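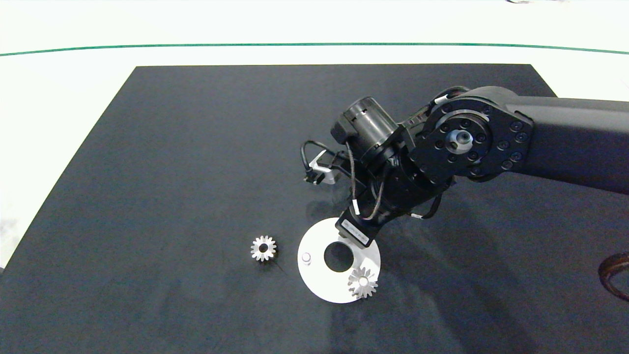

I run a little letterpress shop called Petungate, and I'm looking for someone to come print cards with me two afternoons a week, starting in August. It's mostly greeting cards and the odd wedding job, and I do all of the cutting and folding by hand. You'd spend a lot of your time at a white table with a big matte black board on it, because pale paper shows up so nicely against black and you can spot a crooked fold right away. I love that part of the job (my knees love it less, so yes, you can have a stool!).

You don't need any printing background. I learned on a press I bought from a retired sign painter, and I made a mess of my first 100 cards, so I'm pretty patient with beginners. What I do need is somebody who likes small, fussy work and doesn't mind the radio. If you can carry a box of paper up one flight of stairs, even better.

The hours are 1 to 5, and I pay every two weeks. We'd start with a 3 week trial so we can both see how we get along. The fall line has 137 designs in it, and the biggest order so far is 814 cards for a stationery store called Trendivel, so there's plenty to keep you busy right into the holidays.

To apply, drop a note through the door at Petungate, upstairs from the Ovo bakery. Tell me a bit about yourself and something you've made, even if it came out wonky. Handwritten is great, typed is fine too!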